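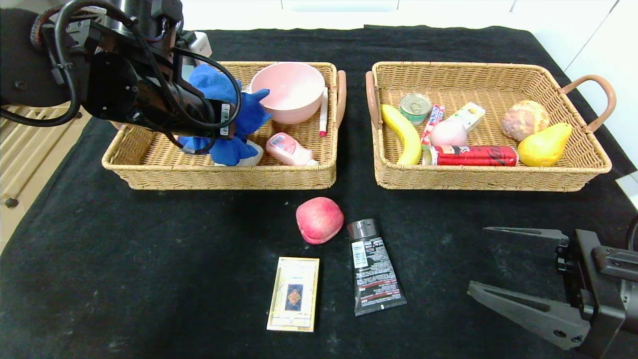
Quick one tonight because I have to be up at dumb o'clock for the bus. But people keep asking how the new job is going and I keep typing the same answer into my phone, so it goes here and you can all read it.

I got the school family liaison job. Started in October. Two schools, Norik Elementary and the middle school over on Schnyder Street, and I split the week between them, which in practice means my lunch is always at the other one.

What I do all day. Phone calls mostly. Kid misses a bunch of mornings, I call home. Not to yell at anybody, just to find out what's up. Ride fell through, shift changed, little brother has an ear infection and grandma can't do both. Then I try to find the thing that fixes it. Sometimes there's a thing. Sometimes I just write it down and call back next week.

Training was nine days in a basement room at the district building. Binder the size of a cinder block. Lots of acronyms, I have forgoten most of them already. The useful part was the afternoon they had us call each other and pretend to be a parent who did not want to talk. I was terrible. I said "um" so much the woman across from me started saying it back.

First week I had 26 families on my list. Called every one. Got hung up on, got a voicemail box that was full, got a very nice man who had the wrong number for years apparently and knew all about somebody else's kid's attendence. He said to tell her good luck in math. I fixed the number.

The bus thing is what's eating my time now. The Ploltum Avenue stop got moved in the fall, three long blocks down and across the big road, no crossing guard. Half the little kids from those apartments used that stop. And then everybody at the school is surprised that mornings went bad for that exact group of kids. I put it on a map with colored dots. Took me an entire evening, I'm not a map person. But you look at it and it's obvious.

So I went to the school board meeting. My first one ever, and I've lived here my whole adult life, so, not proud of that. You sign a sheet in the hallway and get two minutes at the mike. I had four minutes of stuff. Crossed out things while other people were talking. They spent most of the night on the turf contract and then a long back and forth over the parking lot at the high school, and by the time public comment came up my hands were doing a thing.

Said my piece. Held up the map. Somebody on the board asked how many kids and I gave the number for the stop, and then he asked how many in the district ride the bus at all, and I had that one too — 3,053, it was in the binder! First time the binder did anything for me. They said they would refer it to transportation. A mom behind me said out loud "what does refer mean" and got no answer.

Walked out not sure if it had gone well. Still not sure. Transportation wrote back with a form. Filled in the form. The form wanted a form number from a different form. 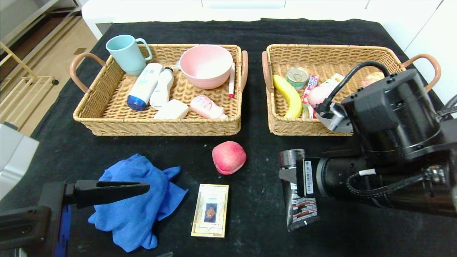

Ruben Hermans wrote back the same night I sent the map around and told me to quit waiting on the form. According to him the stop is only half theirs anyway, the road belongs to the county, and the county has its own person for crossing guards who picks up the phone if you call before eight. He said his building went through this with the Zasel Road stop and it took them most of a school year, and that what finally moved it was parents standing at the corner in the morning with a clipboard, writing down what they saw. Cars, speed, kids crossing. Boring stuff. He also said bring the principal, because a principal gets called back.

So that's the plan I guess. Called the county before eight. Got a person! She was eating breakfast, I could hear it, but she took it all down and said to send the dots.

Two moms and one dad from the apartments are in for the clipboard. I'm doing the first morning with them. Principal said maybe, which from her is pretty good.

Other stuff, fast. Yes the pay is less than the insurance office. Yes I miss the chair. No I don't miss anything else. The middle school copier hates me. I have learned how to say "is this a good time to talk" in three languages and badly in a fourth, and the badly one gets the best reaction, people laugh and then they talk to me.

If you live off Ploltum and have a kid in K through 5, email me, even if your mornings are fine. Especially if you walk past that corner. I need times and I need what you saw, doesn't have to be written up nice.

OK bed. The coat closet at Norik still needs kid mittens, any size, drop them at the front office before break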